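Brurstead community awards, the long version

15 Sep 2022

Quick one before work. I said I'd write up the grants evening and it's been sat in drafts with one sentence in it, which was "write up the grants evening". So.

For anyone who hasn't followed the saga: our repair and lending group went in for the Ostevberg Neighbourhood Fund back in March. Ostevberg being the pipe people out past the ring road. They hand out a pot of money every year to groups in and around Brurstead and there's a do afterwards with sandwiches. We'd applied twice before and got a polite letter both times. This year we got a yes, and £913, and an invitation for four.

Yes, £913. Not 900, not 1,000. We asked for exactly what the quote said plus the delivery, and that's what they gave us, to the pound. Aishwarya Panicker did the form and she doesn't round. I would have rounded. I would have put a thousand and then had a horrible time explaining the change.

The application

A few people have emailed asking how we did it so I'll put down what I remember. No guarantees, I'm not an expert, I've been turned down more than I've been funded.

Read the questions. Sounds daft. Last year I answered "who will benefit" with a paragraph on our history, two paragraphs in fact, and a bit about the roof. Aishwarya's answer was three lines long and said who comes, which streets they come from, and what they go home with.

Get the quote early. Ours took weeks because the first supplier never rang back and the second one sent a price for somthing else entirely.

Ask somebody outside the group to read it. Ours was Ihor Prokopenko, who used to sit on a panel like this one in his old town. He crossed out every "vibrant". There were five. He also made us say plainly what happens if the tool library doesn't get used much, which I didn't want to put in at all. I thought it looked like weakness. He said panels like to see you've had the thought.

Send it the day before, because the website falls over on the day. It did, too. Fikri Ngui from the swimming club was still trying at ten to midnight, poor man. He got in.

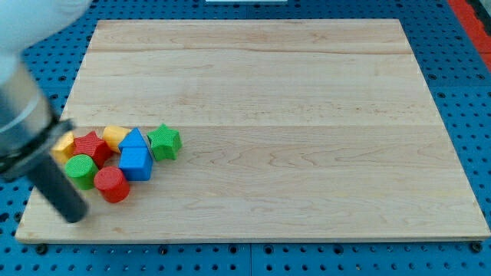 The evening itself

Upstairs at the Laltari Rooms. Parking awful as usual, we ended up behind the chemist and walked. Coats on chairs, lanyards, somebody's baby being passed along a row. There were 12 groups getting something and I'd heard of maybe half. That was the best bit really. You live in a place for years and there's a choir for people who've had strokes meeting two streets from your house and you'd no idea.

Other things I'd no idea about: the allotment lot run a seed swap by post. The youth boxing club does breakfasts. There's a walking group that only goes to places you can reach on the number 10 bus, and they've a waiting list.

Speeches. Short, thank goodness. The woman from Ostevberg said the fund had more than 55 applications this year and they'd argued over most of them. Then each group went up, shook hands, got a certificate, had a photo with the big cardboard cheque. Same cheque every time with the amount on a sticky label. Shiyu Feng collected ours as she started the whole thing off in her garage, and she'd written a speech on her hand and then shook hands with it. So we got a very brief speech. It was lovely. I may have had something in my eye.

Sandwiches: good. Egg ones went first. Tea from an urn. Vegan table properly labelled for once.

Had a long chat with Fitriani Latuheru, who runs the homework club at the library and has been getting money out of people for years. Her tip, which I'm passing on: send the funder a short note halfway through the year, when they haven't asked for one. Couple of paragraphs, one thing that went well and one that didn't. She says she's never had a follow-up application refused by anyone she did that for. Going to try it. Have put it in the calender and everything.

She also said to stop apologising on forms. Apparently I do it in person as well.

What happens now

Money's in the account. Shelving gets ordered this week from Ong, same people who did the school, and the rest goes on the lockable cupboard and the safety testing for anything with a plug. We can't lend the electrical stuff until that's done so please stop asking me for the sander, I know, I want it too.

Opening hours stay as they are until the shelves are up. After that we'll try an evening session and see if anyone comes. If you've got things to donate, hold on to them a bit longer unless they're small. There is nowhere to put them. There's a hedge trimmer in my bath.

If your own group is thinking of going for the next round, forms normally come out in the spring. Have a go. Even the two we didn't get were useful, annoyingly, as half of the winning one was lifted from them once the waffle came out. I'm happy to look over a draft if you send it in decent time, though Ihor is better at it and less polite.

Right, bus. Will put the certificate up by the kettle when I find a nail.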